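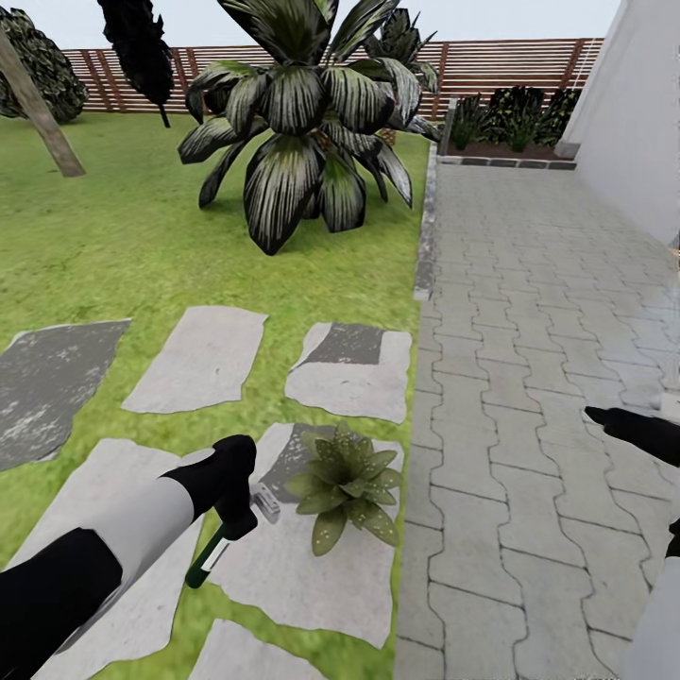
barreto_fan wrote:
I'd check your cookie settings before you touch anything else. When I moved our little club site from plain password logins to sessions, I spent a whole weekend convinced the framework was broken, and the cookie was being set for the www address while everybody was landing on the one without it. Same symptom you have, the login goes through fine and then the very next page acts like it has never met you.

mossyporch wrote:
Thank you so much for answering, and so quickly! I did look at that (I think) and both addresses redirect to the same place now. What I have is a members' area written with Gresard, version before the current one, and a login form that posts to /enter. The password check passes, I can see the row get written to the sessions table, and then the redirect to /home bounces me right back to the form. It only happens on the live server. On my laptop it's as happy as can be.

tallgrass78 wrote:
Live server only makes me think of the Secure flag. Are you behind a proxy? Our host puts one in front of everything, so the app itself only ever sees plain http, decides the connection isn't safe, and refuses to send the cookie at all. You'd still get the row in the table. Open the browser tools, go to the network tab, and look at the response from /enter. If there's no Set-Cookie line in there you have your answer.

mossyporch wrote:
Oh my goodness. No Set-Cookie line. I've been staring at the database for three evenings and never once looked at the response. And yes, we're on Fimingate and I believe they do have a proxy, it's in their welcome email somewhere.

quietkettle wrote:
Just set secure to false in the session config and be done with it. Took me two minutes on mine.

tallgrass78 wrote:
Please don't do that, with all due respect to quietkettle. It'll work, sure, but then the session cookie can travel over plain http any time somebody types the address without the s. You want to tell the app to trust the proxy's forwarded header. In Gresard it's trustProxy in the server block, and it wants a number, the count of proxies in front of you. For Fimingate that should be 1. Then restart, and I mean a full restart, a reload doesn't pick it up.

quietkettle wrote:
It's a members' page for a club, not a bank. I've run mine that way since January and the sky is still up there where I left it. People get so worked up about this stuff and it scares beginners off.

barreto_fan wrote:
I see both sides, and I do remember how scary all of this looked when I started, but I'm with tallgrass on this one. Folks reuse passwords and stay logged in on coffee shop wifi, and the proper fix is one line too. While you're in that file, mossyporch, have a look at the session lifetime. The default is 20 minutes, and if your members are anything like mine they'll open the page, go make dinner, and then write to you that the site threw away their message. I set ours to 800 and haven't had one of those emails in ages.

mossyporch wrote:
800 minutes? Doesn't that fill the table up? We only have 50 members but a few of them log in from every device they own, bless them.

barreto_fan wrote:
Minutes, yes. With 50 people you'll never notice. Do turn on the cleanup job, though, it's off out of the box and old rows will sit there forever otherwise.

druresside_dan wrote:
Different opinion from over here, I'd keep the lifetime short and save drafts in the browser. We do that on the Druresside boards and it has been lovely, people hardly notice being logged out because the text is waiting for them when they come back. It's more work up front, I'll grant you. I can paste the script if you'd like it, it's nothing fancy and you're welcome to change whatever you need.

mossyporch wrote:
Yes please to the script! And the trustProxy line did it, I'm logged in on the live site and clicking around like a kid with a new bike. I did do the reload first, out of habit, and had a bad minute there before I remembered the part about a full restart. One more thing while I have you all, the logout button now sends me to a blank page with /enter in the address bar. Is that the same setting or have I gone and broken something new?

tallgrass78 wrote:
Different thing, I think. Can you post your logout route?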